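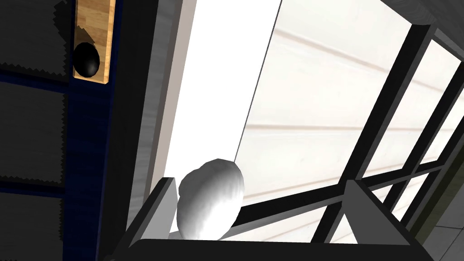
I have now used the trial license of the Notimer simulation package for 8 days, and I promised to write to the list before our group decides about buying. My main interest was the grasp module, the one they sell as an add-on. I wanted to know if it treats irregular objects better than the free tools we have. The light still needs work, in my opinion. With the white lumpy object between the two gray fingers, the upper part of it stands against an almost pure white opening, and I can imagine that a detector would lose the edge there. The creases on the surface are rendered well enough, and the shading along the right side helps a little.

On 12 June 2020, Rania Darwish wrote:

> Dear all,
> Has anyone tried Notimer with the household scenes? The price
> they gave us is 3397 for one seat, with the grasp module
> included and one year of updates. For a small lab like Damden
> it is a lot of money. My questions are:
> - Can we import our own meshes without paying for conversion?
> - Is it possible to change the lights from a script?
> - How fast do they answer to support mail?
> We must tell Kinnunen by the end of June if we want to share
> a license with them.
> Rania

Dear Rania, dear list,

I answer in your order.

Meshes: yes, you can import them yourself. I loaded seven of ours. Four came in correctly and the others had wrong normals, so they looked inside out until I repaired them by hand. The conversion service did not seem necessary to me.

Lights: from a script you can change the strength and the direction, but the exposure of the camera is only in the menu. For me this is the biggest weakness. If you want many variations of the same grasp, you will sit and click. I asked if it will change in the next version and they wrote "under consideration."

Support: they answered me the same day two times, and once I waited four days. The answers were polite and useful.

About the contact between finger and object I am more satisfied. The default friction is too high, in my view, so please lower it before you compare with your real gripper. The manual has this in the chapter on materials, where I did not look first.

If Kinnunen pays half, I would take it. Alone, I would wait for the next version. Does somebody from the Duvunbridge group read here? I heard that they have the floating license, and I would like to know if it works over a slow connection.

Best regards,
Bahman Heydari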